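Workshop notebook, washroom fit-out, Bralbridge
Oct 22, 2022

Carried over from the March list: splash behaviour at the basin, dispenser position, amenity basket, cleaning kit. Lotte Meijer wants the counter items closed before the Corden order goes in, so I have taken them first and left the door closer for another session.

Basin. Rectangular vessel type on speckled granite, wall-mounted spout. Spout projection and outlet height were set from Kershaw's drawing and I have not changed either. With the tap at full bore the stream lands forward of the drain and throws a little over the left rim. At half bore there is no throw. Panagiotis fitted a flow restrictor from the bag in drawer two and repeated at full bore: reduced, still not nil. He thinks the stream should strike the perforated cover directly and not the bare ceramic in front of it. I think the cover makes it worse. To be tried both ways with the outlet angled by a packing washer. Write the result here and not on the back of the delivery note, as was done last time.

Supply pressure was not logged. It should have been. Gauge is with Afia Addo.

Granite. Sealed once, in March. Drops left standing on it bead and can be wiped off without a mark. Hand cream leaves a dull patch which comes up with neutral cleaner and a second wipe. Do not use the limescale remover on the stone. It was used on the chrome and some ran down; there is a faint ring near the back which I could find with a torch and Lotte could not find at all.

Dispenser. Wall unit, soap, left of the basin. Run of 800 cycles completed on the bench before fitting, with 75 ml of soap drawn off first to clear air from the line. No missed doses. It drips once after dispensing, and the drip falls on the counter and not in the basin. Moving the unit right would cure this but the fixings are already through the tile. Rocío suggests a shallow dish under the nozzle. I am against it: one more thing to lift when the counter is wiped.

Amenity basket. Three were tried. The lidded box was too deep and small items had to be tipped out to be found. The wire tray marked the granite. The round wicker one is the best of them: light, does not scratch, can be picked up by the rim in one go with everything in it. Its weak point is the underside, which takes up water if set down on a wet counter. Left overnight on a damp patch it was still damp at nine the next morning and smelt of it. Felt pads are no use here. Try four clear bumpers on the base, the small size, from the Plusemov box.

Contents should be kept low. Long sachets will not lie flat in a round basket unless they go across the widest part, and they ride up over the rim if anything is put under them. Order of filling: long sachets first, small packet between, glass bottle last and against the side.

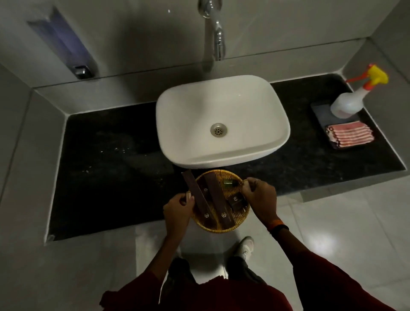 Basket position is not settled. Left of the basin it sits in the drips. Right of the basin it competes with the tray. In front of the basin it is in the way of anyone washing their hands. Afia's preference is right-hand side with the tray removed to the cupboard between cleans, and I agree, provided the tray comes out again when it is needed.

Tray. Dark, rectangular, keeps the spray bottle off the stone. The bottle weighed 932 g full, with the trigger on. Trigger does not leak upright; leaks slowly on its side. Cloth to be folded and kept beside the bottle, not under it. A cloth under the bottle stayed wet and the tray needed rinsing.

Wiping sequence as now agreed:
Basket off the counter.
Spray the cloth, not the wall.
Left side first, towards the basin.
Rim, spout, then the drain cover.
Dry pass over the granite.
Basket back.

Darlene Sawatzky to check the recess edging for gaps where it meets the counter. I ran a card along the lower part and it caught in one place.

Outstanding: packing washer, bumpers, pressure reading, edging. Corden part for the spare drain cover is listed under 2,008 in the old catalogue; confirm the number is still current before ordering two.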